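About Clukel

G'day, and thanks for stopping by. I started Clukel in a rented shed in Kuvthorpe with one secondhand bench, a very patient landlord and a question my mum kept asking me on the phone: when's one of these things going to do my washing up? There are 11 of us now and I still can't give her a date.

What we do is test whether robots can manage ordinary chores. Picking up, sorting, putting away, wiping down, all the stuff you do half asleep before the kettle's boiled. Makers and researchers send us their software, we run it on our own gear, and we write up how it went in plain English (wins and flops both!). We're not selling you a robot butler, and I'd be a bit wary of anyone who is.

Most of our week goes into picking things out of bins. It sounds dull and I love it. A cup on its side is a different problem from a cup standing up, and anything thin and flat will make a grown engineer swear. Our chore list has roughly 200 items on it, from bathroom shelf to back shed, and we mix them up however we fancy.

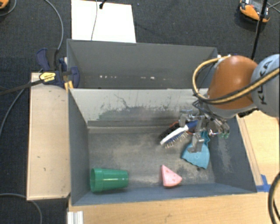 The tidy-up bin, with the gripper over the brush and dustpan.

So, can they do it yet? Some of it, some days. Sorting solid, chunky things on a bench is coming along nicely. Folding a fitted sheet – no, and I can't always manage that one myself. Shop-floor jobs are further ahead than kitchen ones, mostly down to the parts being the same every time. Your kitchen drawer has never been the same twice.

Our longest running project is Sombatkul, a set of 40 household tasks we repeat every May so we can compare one year with the next. Deltach is the newer one and looks at small workshops: sweeping up, returning tools, emptying offcuts. I've got high hopes for the sweeping.

We run open afternoons for schools and community groups, up to 23 people at a time, closed-toe shoes please. Bring an object from home you reckon a robot can't pick up. We'll have a go at it, and there's tea and bikkies after.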